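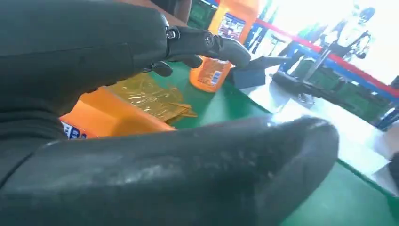

Sekenthorpe Wrist View Set, release 2, compares camera positions and hand controllers on a jointed robotic hand during tabletop picking. It was prepared by the Sekenthorpe handling laboratory for groups that must choose a camera position before they commit to a hand. In the wrist view, the finger and thumb take up a large share of the picture, and items such as the crumpled yellow plastic bag lie in the gap between them. Labels on bottles may be partly covered by the hand, and strong background light can wash out detail beyond the table. Users who train detectors on this view should mask the hand first.

Contents

The release holds 31 sessions. Each session has a wrist video, a joint log and a short text note entered by the operator. Two controllers were tried: Wimetti, which closes the fingers to a set position, and Jatoi, which closes them to a set force. Both were run with the same hand and the same pick list.

Splits

Training: 19 sessions
Validation: 5 sessions
Test: the remaining sessions

Sessions were assigned whole. No session appears in more than one split.

Known limits

Exposure was left on automatic in all sessions – brightness therefore shifts when the wrist turns toward a window. Joint logs from the Wimetti runs record commanded position only. Force readings are present for Jatoi alone and should not be used to rank the two controllers. Soft packaging was handled less often than bottles and boxes.

File format

Joint logs are plain text, one row per time step, and can be opened with the Usen reader included in the tools folder. Times are in seconds from the start of the session.

Last revised 12/08/2024. Corrections should be sent to the laboratory with the session number and the time in the video.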